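Switching to linen sheets, one summer in

I bought a set of linen sheets in August, after two years of waking up at four in the morning with a damp back. The apartment faces west and the bedroom holds its heat until well past midnight. I had already tried a fan on the dresser and sleeping with my feet toward the window. The window helped a little, but there is a streetlight.

The set came from Bosard and cost $181 for a fitted sheet, a flat sheet and two pillowcases. That is more than I have ever paid for bedding. I had looked at a cheaper one from Lanz, but the fitted sheet only had a 12-inch pocket and our mattress is 16 inches deep with the topper on. Measure yours before you order. I have sent back two fitted sheets in my life and both times the pocket was the problem.

The first week I didn't like them. They were stiff, they had a dry smell like a hardware store, and they left lint on my dark pajamas. My friend Tove Bjarnason, who has slept on linen since she was a kid, told me to wash them three times before making up my mind. I washed them on warm, no softener, and hung them over the shower rail. After the third wash they were a good deal better, and by the sixth I had stopped noticing them. 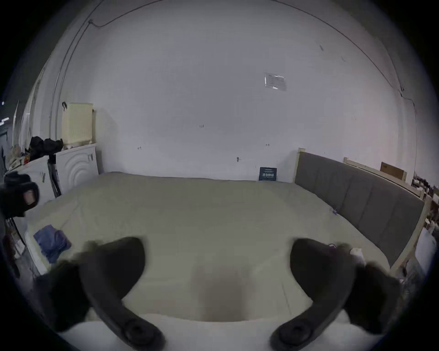
How often do linen sheets need washing?

Once a week in hot weather and every ten days or so the rest of the year is what I do. I use half the usual amount of detergent and leave the load small so it has room to move.

Drying is where I went wrong at first. I put the flat sheet through a full hot cycle in the dryer and it came out creased like a paper bag, and a bit shorter. Now I take everything out while it is still slightly damp and finish it on the rail. I don't iron. The creases mostly drop out after a night, and the pillowcases I smooth by hand before they go on.

As for the heat, I do sleep better. I still wake up warm on the worst nights, but the sheet under me isn't clammy, and I can usually get back to sleep without getting up. In winter I expected them to feel cold and they did, for the first five minutes. A hot water bottle takes care of that.

A few smaller points. Check that the label says 100 percent linen, because a lot of sets sold as linen are part cotton – fine if you want that, but the price should be lower. Get a plain color you won't mind seeing faded. Mine were a mid gray and are now a lighter gray.

I'm thinking about a duvet cover next. Bosard doesn't make one with ties in the corners, and I won't buy another without them. If you have one you like, leave a comment.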